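Beklow Service Desk
Ticket: Kemar cell 2 - needle-side arm loses grip on thread during knot tying
Category: Instruments / drive train
Priority: Normal
Status: Waiting on parts
Site: Binard training lab

Reported problem

The suturing cell drops the thread partway through a knot. It happens on the second throw more than the first. The arm reports jaws closed and no fault is raised, so the routine carries on and pulls a knot that isn't there. We then have to stop, home both arms and cut the loose thread out by hand.

Started in May after the instrument swap. Before that the cell ran for weeks without a dropped thread. Software was not changed at the time of the swap.

Setup

Two arms, wristed instruments, one fixed overhead view plus a wrist camera on each arm. Control software is Vishwakarma, current release. Thread is the same black suture we have always used here. Grip force is at the default.

What we tried before opening the ticket

Restarted the controller. No change.
Re-ran hand-eye calibration on both wrist cameras. Residuals were fine before and after.
Wiped the jaws down and checked them under the bench magnifier. No chips or burrs seen.
Swapped thread to a new pack. No change.

Reply from service desk, 9:40 a.m.

Please send the controller log for one failed run and views from the cameras while the arms are handling thread. Also tell us the cable tension reading for both instruments, taken with the wrist straight and again with it bent to the working angle. The straight reading alone will not show a slack jaw cable.

Reply from site, 11:15 a.m.

Log is uploaded. The camera views are below.

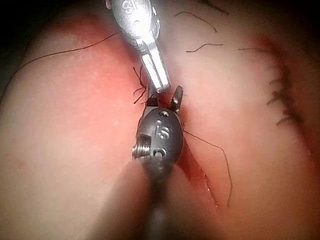
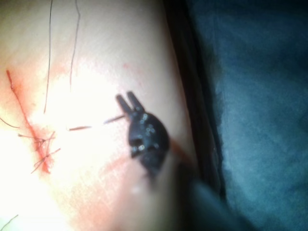
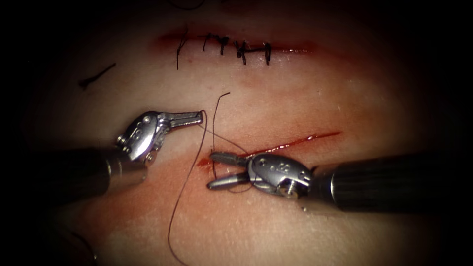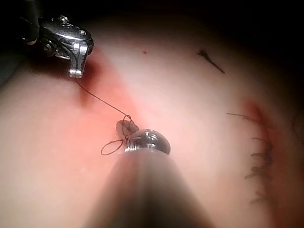

Third view: left jaws closed on the thread, right jaws slightly open.

Tension readings

Left instrument, straight: in range.
Left instrument, bent: in range.
Right instrument, straight: in range.
Right instrument, bent: low. We repeated it and got the same result.

We did not adjust anything after taking the readings. The cell is in hold with both arms homed.

Reply from service desk, 1:05 p.m.

The low reading fits with the log. At line 176 the right arm gets a close command and the motor reaches its target position, but the motor current stays flat where it should climb as the jaws load up. The controller only looks at motor position, so it calls that closed. With slack in the cable, the motor can get to target and leave the jaws short of full grip. You would see it more on the second throw, where the wrist is bent further.

Please do the following in order.

1. Power down the right arm and wait for the brake light to come on.
2. Remove the instrument and look at the cables where they pass over the wrist pulleys. Check for fraying and for a cable riding up on the pulley edge.
3. Turn the drive discs by hand. All of them should turn with the same light drag. Note any that feel loose.
4. Refit the instrument and run the seating routine twice.
5. Take the bent tension reading again.

Do not raise the grip force to get around this. It will wear the good cable and the reading will still be low.

Reply from site, 2:50 p.m.

Steps 1 to 5 done. No fraying. Cables are sitting in the grooves. One drive disc has clear play compared with the others - it moves a little before there is any drag at all. Bent reading after reseating came up slightly but is still under the limit.

We put in the old instrument from before the swap as a check and ran 8 knots on a practice pad. No drops. Put the newer one back in and it dropped the thread again early in the run.

Reply from service desk, 3:30 p.m.

Thank you, that clears the arm and the drive motors. The fault is in the instrument. Most likely the jaw cable was set short of tension at assembly or has slipped at its anchor on the drive disc. It can't be re-tensioned on site without the bench jig, so we are replacing it.

Actions

Service desk: ship one replacement instrument to Binard, plus a spare set of drive disc covers.
Site: tag the faulty instrument and return it in the same case. Leave the cables as they are and do not tighten the anchor screw.
Site: keep running on the old instrument until the new one arrives. It is close to its use limit, so check the bent tension at the start of each shift.
Service desk: request added to the Vishwakarma list for a current check on jaw close, with a warning if it stays flat.

Ticket stays open until the replacement has been fitted and the bent reading is in range.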